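Tramoneo Community Kitchen
Progress report to the Juvholm Fund
Prepared by the project coordinator, 23rd October

Summary

The grant pays for a seasonal cooking program run from the Quintanilla Street kitchen and for a recipe booklet that goes out with produce boxes. The cooking sessions are on schedule. The booklet is behind by one month, for reasons given below. Spending is within budget, except for the line for printing, which will go over by a small amount.

Cooking sessions

We have held 44 sessions since February. Each one covers a main dish and one side, built from whatever Barkholm Farm has sent that week. Spring sessions leaned on leeks, spinach and radishes. Over the summer we moved to zucchini, green beans and tomatoes, and for the last few weeks it has been mostly squash, cabbage and beets.

Total attendance was 481, counting people who came more than once. Evening sessions fill up first. The late morning ones were slow through June and July and picked up when school started again. We dropped the early afternoon slot in August and put those hours into a second evening.

The dishes people asked to repeat were the white bean and cabbage soup, the baked squash with rice and sausage, and the skillet cornbread. The beet salad did not go over well. We changed the dressing from vinegar and mustard to orange juice and yogurt, and more of it got eaten, but few people took the recipe home. We will try roasting the beets next time.

Recipe booklet

Out of 60 drafts we chose a shorter list and tested each recipe in an ordinary home oven as well as in the Quintanilla kitchen. The difference was larger than we expected. Our oven runs hot and has a fan, so the first set of baking times was too short for most homes. The squash bake needed an extra 15 minutes, and the oat and apple bars needed a lower rack. Retesting took most of September and is the main cause of the delay.

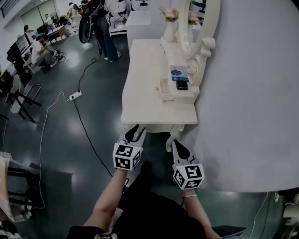
We also rewrote the ingredient lists. Several people told us they did not own a kitchen scale, so flour, rice and grated cheese are now given in cups first. Canned goods are listed by the usual can size. Where a recipe calls for fresh herbs, the dried amount is printed next to it.

The layout is done for the soups, the main dishes and the breads. Still to finish are the desserts and the page on storing root vegetables. The Spanish text is with the translator, and we expect it back before the desserts are ready.

Produce boxes

Barkholm Farm supplied 292 boxes in this period. Deliveries were late on 2 occasions, both during the August heat, and the lettuce in one of those loads had to be thrown out. The farm replaced it with cucumbers and onions at no charge. They now load the truck in the early morning, and we have had no further trouble.

Until the booklet is printed, each box carries a single recipe sheet. The sheets cost little and have been useful for testing. Two recipes were dropped after people wrote back that the steps were hard to follow: the stuffed cabbage rolls and the braided bread. A simpler cabbage casserole has taken the place of the rolls.

Equipment

The new stockpots, sheet pans and cutting boards are in use. The stand mixer arrived with a cracked bowl and was exchanged. We have not bought the second immersion blender listed in the application, as the first one has been enough. We would like your approval to move that money to printing. It would cover the overrun in full.

The kitchen's older refrigerator is holding its temperature but is noisy and ices up at the back. It is not part of this grant. We mention it because a breakdown would affect how much produce we can accept from the farm at one time.

Next period

Sessions will continue on the present timetable, with a break over the holidays. The winter menu is drafted and uses dried beans, potatoes, carrots, onions and frozen greens. We plan one session on stretching a roast chicken over several meals and another on quick flatbreads.

The booklet should go to the printer as soon as the dessert pages are checked. Copies will be packed with the boxes first, and the rest will be kept at the kitchen for people who come to sessions. A finished copy will be mailed to the Juvholm Fund with the final accounts.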